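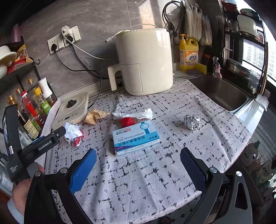 The counter by the sink, with the air fryer at the back and the patterned mat in front.

Stukunine: household kitchen tidying set
README for the picture and notes release
Last changed 2024-06-07

What is in it

Stukunine is a set of pictures and written notes on the ordinary work of keeping a kitchen in order: wiping down, putting back, sorting what is left on the counter and throwing away what is finished with. It covers 307 short tidying sessions. 99 of them deal with rubbish and packaging only. The rest are a mix of counter, sink, windowsill and floor.

The set was put together at Carkivum by Saranya Amin and Čestmír Kadlec. The notes were checked by Radoslava Kubíček. Questions about wording in the notes should go to her first.

Folders

pictures/ holds the stills, one folder per session
notes/ holds one plain text file per session, same number as the picture folder
lists/ holds the object list, the place list and the list of known mistakes
old/ holds the first version of the notes, kept for comparison and not maintained

Session folders are numbered, and the numbers follow the order in which the notes were typed up. They say nothing about which kitchen a session belongs to. Use the place list for that.

How places are named

We use the words people in the house would use. "Counter" is any worktop. "Sink end" is the stretch of worktop next to the sink, including soap, sponge and whatever stands behind the rim. "Sill" is the windowsill and anything kept on it. "Wall" takes in sockets, hooks and things hung from hooks, such as cables and carrier bags. "Floor" is floor.

The dish rack gave us trouble. In some kitchens it stands on the worktop and in others it is mounted above the sink, so it has its own place name, "rack", in every session. Version one put it under sink end. If you are working from old/ you will need to change this yourself.

Cloths are noted by what they are doing. A cloth spread flat on a worktop is a mat. A cloth folded over an edge is a cloth. Patterned and plain are both recorded where the pattern can be made out.

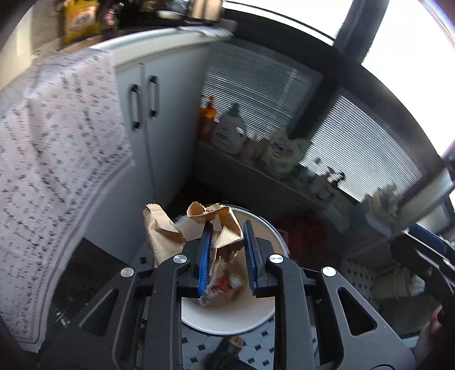 Photo: Carkivum / Stukunine, kitchen sessions

Rubbish and packaging

Paper bags, packets and wrappers are listed under "paper" if the outside is paper, whatever may be inside. A brown paper bag with printed packaging showing in it is one entry under paper, with the packaging added in the remarks column. Two packets side by side are two entries, even when they look alike.

The state of a bag is one word from a fixed list: flat, folded, crumpled, torn. Where two apply, the note gives both, with the stronger one last. "Empty" is used only when the inside can be seen.

An item over the mouth of a bin is marked "at bin". It becomes "in bin" when it is fully below the rim. Čestmír and I disagreed over this for a good while and the rule above is the one we kept. Some of the early notes still say "in bin" for items resting across the top, and these are being corrected as they turn up.

Bins are described by shape and colour. We do not record what sort of waste a bin is meant for.

Object list

The list has 300 entries. Small appliances are named by type (kettle, air fryer, toaster) with no make. Bottles are described by colour and by the colour of the cap or pump, and the contents are given only where they are plain from the bottle. A good many labels are in Chinese. Krishnamoorthy Kurup went through the ones that could be read, and the others are entered as "label, not read". Please do not fill these in by guessing.

Known mistakes

Amber and brown bottles were used for the same thing in different sessions. Treat them as one.
"Canister" and "tin" overlap.
Blinds are sometimes listed under sill and sometimes under wall.
Floor tiles are described in some notes and left out of others. The pattern was never a required field.
Mugs hung up or standing close to a board or rail are all entered as "mug, near board".

Using the set

You may use the pictures and notes for teaching, study and research. Please keep the credit line with any picture you reprint. If you publish a corrected object list, send us a copy and we will link to it from here.

A further batch, under the name Stisura, is planned for September. It will cover cupboards and drawers and will use the same place names, with "shelf" and "drawer" added.

Corrections: send the session number, the line as it stands and the line as it should be. Faisal Magsi keeps the list of known mistakes and adds to it on Fridays.

Saranya Amin, Carkivum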